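News > Company > Press releases

Products | Customers | News | Careers | Contact

Lalton releases Zuda 2, planning software for picking and packing in the home

July 20, 2022

Lalton has released the second version of Zuda, its software for planning how a gripper should approach, hold and put down everyday objects. The update is available now to all licence holders at no extra charge.

Zuda takes recordings made with hand-held grippers and turns them into motion plans that a robot arm can follow. Version 2 adds a new perception module trained on 2890 recordings from 57 homes. Earlier versions were trained mainly on clear worktops, and customers told the company that plans often failed on crowded tables.
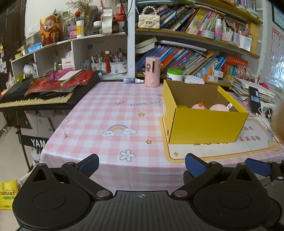
The new module separates soft objects from the box or tray that holds them, and marks each surface the fingers should keep clear of. In Lalton's own tests, the time needed to produce a plan fell by 39 per cent compared with the January release.

"Soft toys in a cardboard box used to give us a lot of trouble," said Tsegereda Chala, head of perception at Lalton. "The old software treated the flaps and the contents as one object. We rewrote that part from scratch, and it took longer than we had planned."

Zuda 2 also includes a replay tool called Eden, which lets engineers step through a recording and correct finger positions by hand. Corrections are saved in a separate file, so the original is left unchanged.

Abou Jaoude, an integrator that has used Zuda since the first version, tested the update on almost 400 plans before release. "Eden is the part our team uses most," said Awuor Lyimo, its software lead. "We would still like better handling of clear plastic, and Lalton knows that."

Support for clear plastic is planned for the next update. Existing projects will open in Zuda 2 without conversion, but custom gripper profiles must be imported again.

Shares: 39 | Comments: 0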